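### 3.2. Clasificación previa y carga

El segundo bloque de observaciones se centró en el intervalo entre la recogida de la ropa y el cierre de la puerta de la lavadora. Siguiendo la pauta de Amoah y Bawa, se anotó dónde se apoyaba el cesto, si las prendas se separaban por color y en qué momento se revisaban los bolsillos. La muestra comprende 300 cargas domésticas, registradas en 50 hogares de Candby.

La posición más frecuente del cesto fue el suelo, delante de la máquina. En los modelos de carga frontal esta colocación acorta el recorrido de las prendas, pero obliga a flexionar el tronco en cada extracción. También deja poco espacio libre para la apertura de la puerta — un aspecto que los participantes mencionaron con frecuencia en las entrevistas.
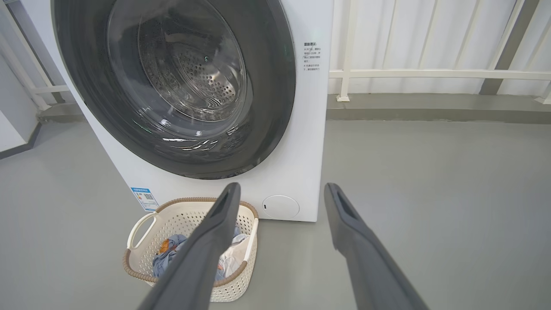
**Figura 2.** Cesto con ropa de distintos colores en el suelo, frente a una lavadora de carga frontal.

La mezcla de tejidos claros y de color en un mismo cesto (figura 2) no permite deducir por sí sola el criterio de lavado. En varios hogares la separación se hacía al cargar el tambor, prenda a prenda, y el cesto funcionaba solo como depósito. Por esta razón se codificaron dos variables distintas: clasificación en el cesto y clasificación en la carga. Jaramillo propuso una tercera, relativa a la ropa vaquera, que se descartó por el bajo acuerdo entre codificadores.

Los cestos con asas caladas se arrastraban más que se levantaban, sobre todo cuando estaban llenos. El efecto del peso se trata en el apartado 3.3.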